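4　卓上の小物と容器

4.1　対象とする範囲

本章では、前章で扱った収納家具に続き、机とテーブルの天板に置かれた小物を取り上げる。対象はGrindby地区の集合住宅Rirdenに住む11世帯である。いずれも単身または二人の世帯で、食事用のテーブルと作業用の机を分けているのは一部に限られる。多くの世帯では一つの天板が食事、化粧、書き物、動画の視聴に使われており、置かれる物の種類もそれに応じて幅が広い。

住戸内で記録した小物は全体で3476点であった。このうち天板の上にあったものが1828点で、残りは棚、窓台、床、冷蔵庫の上面などに置かれていた。天板の上の小物のうち1474点は、何らかの容器に入っているか、容器に接して置かれていた。ここでいう容器には、かご、箱、缶、瓶、トレイ、袋、巾着のほか、飲料用のカップや空き箱のように、本来は収納のために作られていない物も含める。

点数の数え方は予備調査であるJiangの住戸での記録に準じた。筆記具は一本を一点とし、セットで販売される化粧品は分離できるものを別に数えた。充電ケーブルは機器から外れている場合に一点とした。食品は、個包装の菓子のように数日以上卓上に残るものに限って含め、食事中の皿や椀は除いた。紙ナプキンやティッシュは箱または束を一点とした。テーブルクロスと敷物は小物に含めず、天板の条件として別に記録した。

4.2　記録の方法

記録は入居者の在宅時に行い、片付けをしないよう事前に依頼した。依頼の文面では「ふだんの状態のままで」とのみ伝え、何に注目しているかは説明していない。この依頼がどの程度守られたかを確かめる方法はないが、聞き取りのなかで、訪問の前に卓上を拭いた、飲み終えた容器を捨てたと述べた入居者がいた。したがって、以下の記録は日常の状態よりもいくらか整っている可能性がある。

訪問は一世帯につき複数回行い、そのうち一回は金曜の夜とした。週末の前は来客や外出の準備で卓上の物が動きやすいという指摘が予備調査の段階であったためである。7月の訪問では扇風機や冷感シートなど季節の物が卓上に加わり、一部の小物が棚へ移されていた。季節による入れ替わりは本稿の主題から外れるため、該当する物には印を付けたうえで集計に残し、個別の分析では扱わない。

写真は天板全体を収めるものと、物の集まりごとに近くから撮ったものを組み合わせた。聞き取りでは、撮影した範囲について、それぞれの物をいつからそこに置いているか、使うのはどのようなときか、そこから動かすことがあるかを尋ねた。回答は入居者の言葉のまま書き取り、後に分類の語を付した。容器の名称は入居者による呼び方を優先し、呼び方がない場合には形状による名称を用いた。

4.3　容器の三つの使われ方

卓上の容器の使われ方は、入れるための容器、囲むための容器、寄せるための容器に分けられる。一つの容器が複数の使われ方を兼ねることも多く、以下の区分は容器の種類を分けるものとして読まれるべきものではない。

入れるための容器は、かごや缶、ペン立てに代表される。内容物が外から見えるものと見えないものがあり、前者には毎日使う物が、後者には使う頻度の低い物が入る傾向があった。網目や穴のある樹脂製のかごは前者に属し、聞き取りでは「奥にあるものが見える」「埃を払いやすい」といった理由が挙げられた。ふた付きの缶は後者で、予備のボタン、使いかけの電池、外国の硬貨など、次に使う時期が決まっていない物の行き先となっていた。

巾着や布の小袋も入れるための容器に数えたが、置かれ方には固有の点がある。口を絞った袋は中身が見えず、積み重ねにも向かない。それでも卓上に残されている例が多く、入居者は袋そのものの柄や手触りに触れて説明することがあった。ある世帯では、袋に何が入っているかを尋ねたところ、開けてみるまで答えられなかった。袋は持ち出すときの単位でもあり、外出時に袋ごと鞄へ移すという使い方が複数の世帯で語られた。帰宅後に戻される場所は毎回同じとは限らないが、天板の左右いずれかの端に寄る点は共通していた。

囲むための容器は、内側に物を入れず、外側の面で物の置き場所を区切っているものを指す。背の高いマグカップを二つ離して置き、その間に腕時計や薬の袋を置く例、箱の側面に沿って文庫本を立てる例などがこれにあたる。囲む側の容器は空であることも、別の物が入っていることもあった。囲まれる側の物は転がりやすい、倒れやすい、柔らかく形が定まらないなどの性質をもつことが多く、壁となる面があることで位置が保たれる。

寄せるための容器は、スマートフォンやカード、小型の鏡のような薄い物を立てるときに使われる。専用のスタンドを持つ世帯でも、卓上ではかごや箱の脇に画面を立てる置き方が見られた。専用のスタンドは調理台や寝室に移されており、食事用のテーブルには手近な容器で足りるという説明であった。Vondardの卓上スタンドを購入した世帯でも、卓上に常に出しているわけではないとの回答があった。

4.4　紙カップの残留

調査の過程で目立ったのは、飲料用の紙カップが飲み物の容器としての役目を終えた後も卓上に残ることであった。紙カップは軽く、水洗いや長期の使用を前提としない。陶器のカップに比べて手放すことへの抵抗は小さいと考えられるが、柄のある紙カップについては、捨てずに置いていると述べた入居者が少なくない。

残された紙カップの柄は、動物や人気の絵柄、店の記念柄、季節の図案に偏っていた。無地のカップが残っている例もあるが、その場合は綿棒や輪ゴムなど具体的な物が入っており、入れるための容器として説明された。これに対し、柄のあるカップは空のままでも残されている。聞き取りでは「かわいいので」「もう売っていないので」という短い答えが多く、用途が後から付け加えられる順序がうかがえた。先に残すことが決まり、その後で髪留めやクリップが入り、さらに別の物がその隣に置かれるという経過である。

入居者が自分で絵を描き加えた紙カップもあった。来客時に誰のカップかを見分けるために描いたという例と、空き時間に描いたという例がある。いずれの場合も、絵のある面は座る側に向けて置かれることが多かった。カップの向きは、手に取って飲む間は絶えず変わる。卓上に置かれたまま使われなくなると向きが定まり、絵が正面を向く。この点で、残された紙カップは容器と飾りの中間にある物といえる。

飾りとしての性格は、隣に置かれる物からも確かめられる。絵柄のあるカップの周囲には、ぬいぐるみ、小型の人形、造花、絵はがきなどが集まりやすい。筆記具や薬のように用途の定まった物も近くに置かれるが、聞き取りで一つのまとまりとして語られるのは飾りの側の物であった。

4.5　事例：机上の手前と奥

物の並びを具体的に見るために、紙カップの間に柔らかい物が置かれた机を取り上げる（図3）。この机には淡いピンク色の地に細い白の縞が入ったクロスが掛けられ、手前側に絵柄のある紙カップが二つある。一方は子犬に似たキャラクターの線画、もう一方は手描きの猫の顔で、耳は橙がかった黄色に塗られている。二つのカップの間には紫と白の柔らかなぬいぐるみ状の物があり、前節で述べた、絵柄のあるカップと飾りの物との近さがよく表れている。

囲むための容器という観点からは、二つのカップの離れ方に注意したい。その間隔は、ぬいぐるみ状の物が収まる隙間になっている。猫の顔のカップの中には小さな暗い色の物が見え、囲む役割をもつ容器に別の物が入りうることを示している。子犬に似た絵柄のカップは口を開けており、今回の分類では二つのカップを同じ組として扱った。

机の左側には銀白色の花と蔓の柄をもつ紺色の巾着があり、端に寄るという4.3節の傾向に沿っている。その奥では、赤みの強い橙色の樹脂製かごの脇にスマートフォンが立てられている。かごの前面に付いた青い円形の札には「月亮」とあり、かごは入れる物であると同時に、文字のある正面をもつ物になっている。格子状の前面の大部分は札に隠れずに残るという想定で分類表を作ったが、札付きのかごを独立の項目とするかどうかは今後の検討に委ねる。

この机について本稿が着目するのは、手前と奥で容器の役割が異なる点である。手前の紙カップは柔らかい物を間に置く組として、奥のかごは画面を立てる場所の目印として読むことができる。両者は同じクロスの上にあるが、置かれ方の上では別のまとまりをなしている。

図3　絵柄のある紙カップと、その間の柔らかい物。奥にかごとスマートフォン、左に巾着。
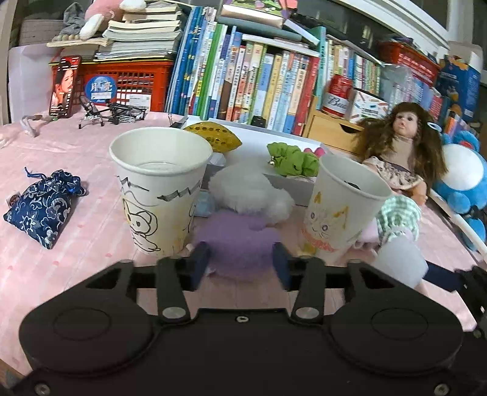 4.6　小括と残された問題

以上から、卓上の容器は内側の容積だけでは捉えられないことが確認できる。外側の面、高さ、柄の向きはいずれも周囲の物の位置に関わっており、容器に入っていない小物の配置も、近くの容器との関係を見ることで説明しやすくなる。1474点という数には、容器の中の物と容器に接する物がともに含まれる。両者の内訳は訪問ごとの変動が大きく、本稿では比率を示さなかった。昼の訪問で容器の中にあった物が夜には外に出ているという例が繰り返し見られ、一回の記録から算出した比率には十分な意味を認めにくい。

布のクロスの影響も検討を要する。クロスの掛かった天板では物が滑りにくく、囲むための容器が必要とされる場面は少ないと予想していた。しかし、クロスのある机でも囲む置き方は見られた。聞き取りで滑りにくさに触れた入居者は少なく、汚れを防ぐため、あるいは天板の色を隠すためという回答が中心であった。クロスの柄と小物の色の関係については、色の記録方法が訪問者によって揃っていないため、次の調査で基準を定めてから扱う。

分類の運用上の問題もある。囲むための容器と寄せるための容器の境界は、対象の物が容器に触れているかどうかで判断したが、写真だけでは接触を確認できない場合があった。そのような場合は「接する可能性あり」として別に印を付け、訪問時の書き取りに記載があるものだけを接触として数えた。柔らかい物は押されて形が変わるため、訪問のたびに判定が変わることもあった。

次章では、天板から外された小物の行き先を扱う。卓上から消えた物の一部は捨てられずに窓台や冷蔵庫の上面へ移されており、紙カップについても同様の移動が記録されている。移動の前後で絵柄の向きが保たれるかどうかは、そこで改めて検討する。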